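Parkville Residents' Newsletter, October 2023

BUILDING NOTES: HUMIDITY IN THE FLATS OVER THE HEATING SEASON

The heating comes on again this month, and with it the usual reports of wet windows and black spots behind wardrobes. Last winter's logging in the Prorndale block has now been written up by Geum-ok Byun, and the main findings are set out below, along with what they mean for day-to-day use of the flats. The full report can be borrowed from the office.

What was measured

Air holds water as vapour. The amount it can hold depends on its temperature: warm air can hold a good deal more than cold air. Relative humidity is the amount present as a percentage of the most the air could hold at that temperature. If the air in a room is cooled and no water is removed, the relative humidity goes up, and at some point it reaches one hundred per cent and water starts to form on surfaces. The temperature at which this happens is called the dew point.

The important quantity for mould is the humidity right at the surface, which may be much higher than the reading in the middle of the room. A hygrometer on a shelf can show a comfortable figure while the outside corner behind the bed is close to saturation. Mould does not need visible water. It will grow on wallpaper, paint and dust if the surface stays humid enough for long enough.

Loggers were placed in three flats, one on each floor, all facing north. Each flat had two loggers, one on an inside wall at head height and one on the outside wall close to the skirting. After faulty entries were removed there were 758 paired readings. Pairs were discarded where either logger had been moved, or where its battery warning was showing.

Findings

The outside wall was colder than the inside wall in nearly every pair, as expected. The difference was small while the heating was on and grew overnight. It was largest in the bedroom of the top flat, where the external wall meets the roof slab and there is very little insulation at the junction. The architect's drawings show a strip of board at this point. Whether it was fitted has not been established.

Moisture peaks came mainly from cooking and from drying clothes indoors. Showers gave a sharper peak but a shorter one, provided the fan was used. Drying clothes gave a low, broad rise that often lasted until the next morning. In the middle flat the rise from an evening's drying in the living room was seen in the bedroom as well, the door between them having been left open.

The ground-floor flat was the driest of the three, which was not predicted. Its trickle vents had been left open all winter. In the other two flats the vents were shut, and in one they had been painted over.

Furniture against outside walls

The report spends some pages on furniture. Anything large placed hard against an outside wall insulates that wall from the room. The wall surface behind it then runs colder, while the room's moisture still reaches it by slow diffusion round the sides. Wardrobes with a solid back are the worst case, followed by beds with an upholstered headboard. Armchairs and sofas come next; they are lower and usually stand a little forward, but padding is a good insulator and many sit directly over the cold strip at skirting level. 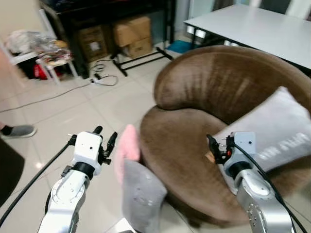

Round brown armchair with a deep seat and curved back.

The recommended gap between a large item and an outside wall is 200 mm. Several residents have said that this is not practical in the smaller bedrooms, and the office accepts that. Where the gap cannot be kept, move the item to an inside wall. If neither can be done, leave the ends of the run open so that air can pass along behind, and take off any valance or loose cover that hangs to the floor.

Soft materials also store moisture. Wool, cotton, feathers and untreated wood take up water vapour when the air is humid and give it back when the air is dry. This evens out short peaks and is mostly useful. It becomes a problem in a room that never dries out, where the contents settle at a high moisture level and stay there until spring. A musty smell from bedding or cushions in an unheated spare room usually comes from this cause. Synthetic fillings take up much less, though dust on and in them behaves much like any other organic material.

Leather and wood have the opposite difficulty in an overheated room. Keep them away from radiators. A chair placed in front of a radiator also blocks the convection that the radiator depends on, and the thermostatic valve, sensing warm trapped air, will shut down early.

Heating pattern

Short bursts of high heat warm the air quickly and the walls hardly at all. Once the heating stops, the air cools towards wall temperature and its relative humidity climbs. A lower setting kept on for longer gives warmer surfaces. The report does not attempt to cost the two patterns, and bills will depend on tariff and on how much of the flat is occupied during the day.

Unheated rooms should be kept closed off from humid ones. Opening the door of a cold bedroom to "let some warmth in" from the kitchen mostly lets moisture in. If the room is to be used, heat it with its own radiator.

Dehumidifiers

Two types are sold for domestic use. Compressor models cool the air over a coil and collect the water that forms. They work well in heated rooms and less well in cold ones, where the coil ices up and the machine must stop to defrost. Desiccant models pass the air over a material that absorbs water, then drive the water off with a heater. They work at lower temperatures and use more power for the same amount of water in a warm room. Either type will be of more use in a closed room than in a hallway.

The small tubs of absorbent crystals sold for cupboards will collect some water in a closed cupboard. In an ordinary room the supply of moisture is far larger than their capacity.

The office holds a Sondomum compressor unit for loan. Enter your flat number in the book and empty the tank before returning it. The filter on the rear is to be vacuumed by the borrower.

Ventilation and the fans

The extract fans in kitchens and bathrooms were last serviced in January. Ms Wi in the office (Yoon-hee Wi, mornings only) has the list of flats where access was not given. A quick check can be made by holding a single sheet of toilet paper to the grille with the fan running. If it will not stay in place, the fan is either blocked or moving too little air. Report this and do not take the cover off, as the wiring behind it is live at the isolator.

Tumble dryers must be either condensing or ducted to outside. Ducting a dryer into a cupboard, as was found in one case, puts the whole of the load's water into the flat.
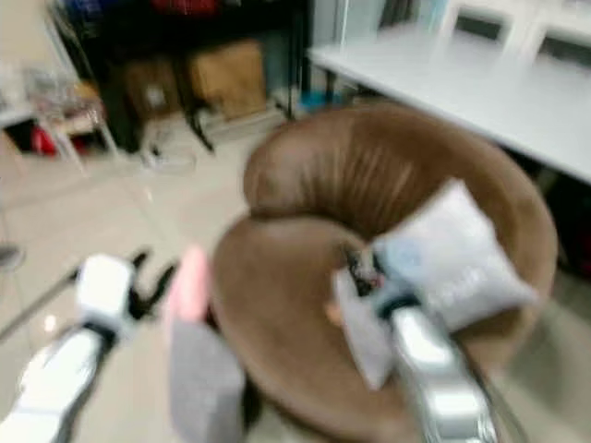 Is it worth opening a window when it is raining outside?
Opening a window on a rainy winter day will still dry the flat in most cases. Cold air contains little water vapour even when it is saturated, and when it is warmed to room temperature its relative humidity drops a long way. Ten minutes with windows open on opposite sides is enough for most rooms.

Dealing with existing mould

Wipe small areas with a fungicidal wash, following the instructions on the bottle, and let the surface dry fully. Dry brushing is not advised, as it spreads spores. Paint should not be applied over growth that has only been wiped with water. Areas that return within a few weeks should be reported with the room, the wall and the height from the floor.

Staining that has a clear tide line, or that worsens after rain, is more likely to be a leak or penetrating damp and will be handled separately. The Ji contract covers gutters and pointing but not internal finishes.

Logging will be repeated this winter in the same three flats. The top-floor loggers will be moved closer to the roof junction. Residents who would like a hygrometer for their own use may collect one from the office while stocks last. Allow it a few hours to settle in each new position before taking a reading.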